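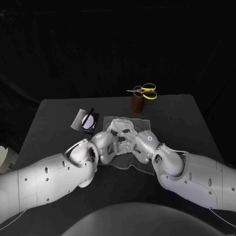 Brarnstead Weavers > List Archive > Towels and Household Cloth > Re: Waffle weave shrinkage
February, 9:42 pm, posted by selvedge_again

Hi everyone,

I've been waiting for somebody to bring up waffle weave again, so thank you to whoever posts as "plainweave" for this:

> I finished my first set of waffle towels and I'm a bit crushed. They
> looked perfect on the loom, all those crisp little squares, and after
> the first wash they came out short, narrow and kind of puffy. I used
> the Vallska draft with five-shaft cells and the gray Urnix cotton.
> Did I beat too hard? Is my sett wrong? And would you bother sampling
> a towel, or just weave it and see? I have enough yarn for one more
> warp and I don't want to waste it.

First of all, puffy is wonderful! Puffy is the whole reason to weave waffle. The cloth on the loom is stretched flat and only looks finished. Once it's off tension and has been through warm water, the long floats pull in and the cells get their depth, and all that depth has to be paid for in length and width. My first set came out so short that I used them as washcloths for years, and I still have two.

From your message I don't think you beat too hard. If the squares looked square on the loom, your beat matched your sett pretty well. I'd leave both alone and just plan a bigger towel.

What I do now is weave a sample at the start of the warp, as wide as the real towel. I know people hate giving up the yarn, but a narrow sample draws in differently and it has fooled me more than once. I weave about a hand's length, cut it off, hem it roughly and wash it exactly the way the towel will be washed in real life. For me that means the machine with the sheets, then the dryer. If you line dry at home, line dry the sample.

My last waffle warp was some 114 inches long, counting the sample and the waste at the back, and I got three good kitchen towels from it. A longer warp would be thriftier, but I get bored of a color by the third towel and start making treadling mistakes.

About your yarn: the label on my cone of Urnix says 1477 yards. If yours is the same and you've only made one set, weigh what's left before you panic. A kitchen scale is fine. Weigh an empty cone first if you have one lying around (I have a drawer full, please come and take some).

On the gray – I love it for towels. It hides tea, it hides beets, and the shadows in the cells look deeper than they do in white. It also gives off lint like mad for the first few washes, so keep it away from anything pale. I had a white cloth in with mine once and I'm still picking gray fuzz out of it.

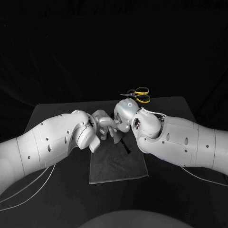

Dark gray towel, folded.

Hems are the other thing. Please don't weave waffle all the way to the end and then turn it under. You get a fat, wavy edge that never lies flat, and a stack of folded towels leans over like a bad cake. Weave an inch and a half of plain weave at each end with a thinner weft, and it turns under beautifully. The plain weave won't pull in as much as the waffle does, so the hem can flare a little. I drop eight ends' worth of width by pulling the weft snug in that section, and after pressing you'd have to look hard to see it.

Did you use floating selvedges? The Vallska draft doesn't mention them, at least not in the copy I have, and without them the edge threads get skipped on some rows. I think the draft is terrific otherwise. The cells are a touch taller than they are wide on paper, and in cotton they come out very even.

If you get the itch for something different after this, try the Villalba towel that was in our handout a while back. It has waffle stripes with plain weave between them, so you get some of the texture with less take-up, and it's a really fun one to treadle because something changes just as you're getting sleepy.

Do tell us the before and after measurements on the second set. And what temperature did you wash the first ones at? I forgot to ask, and it makes a big difference with that cotton.

Happy weaving,
selvedge_again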